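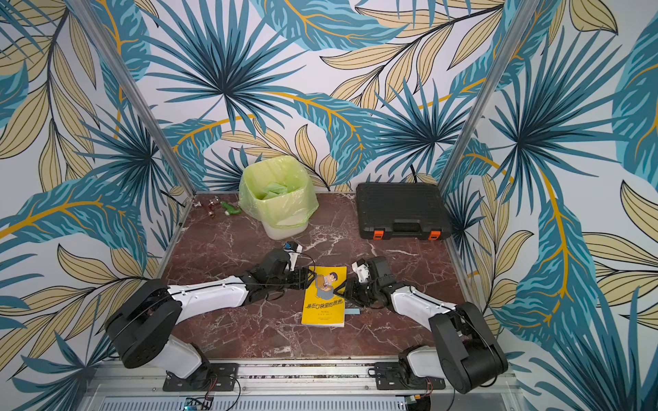 Two-arm book task: how much should I vary between episodes?

Posted in Data collection by fornetti_bench

I'm recording teleoperated episodes for a policy that handles a paperback with two arms. The bench is a three-sided booth with leaf-print wallpaper and a marble floor. The book lies in the middle, with a lined bin and a black toolbox with orange latches towards the back. A few small fittings sit left of the bin.

I have 1,626 episodes so far, all with the same yellow book. Training loss looks fine, but when I swap in another book the grippers close in the wrong place. Do I need more episodes, or different ones? And should I clear the things at the back before I carry on?

Cernis

Different ones. I had the same trouble on a drawer task. Past 1,000 episodes with one object I saw no gain at all from adding more of the same.

What I would do:

Get at least 7 books of different thickness and cover colour. Change the book every few episodes, not once a day, or the lighting and the operator's habits will change along with it.

Turn the book. If it always faces the operator with its top edge to the back wall, the policy has no reason to learn anything else.

Change where the arms start as well.
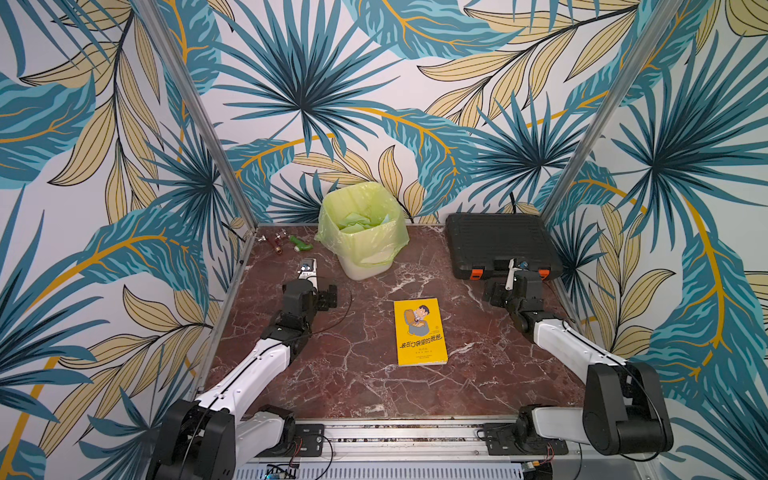 Keep the starts within reach of the book, though – if the grippers begin too far out you spend half of each episode on the approach. I let the operator pick the start and only reject it if an arm is close to a joint limit.

Leave the bin and the toolbox where they are for part of the set and move them for the rest. Clutter is useful as long as it isn't always in the same spot. The wallpaper is fine, but hold back some test episodes with a plain wall behind.

Lambrakis

Agree with most of that. Also check your failed grasps. We were deleting ours and the policy never learnt to try again. We now keep up to 5 retries in an episode and label them.

fornetti_bench

Thanks both. I'd been deleting the failures too. Will start with the extra books and post the results under the Fikatum tag.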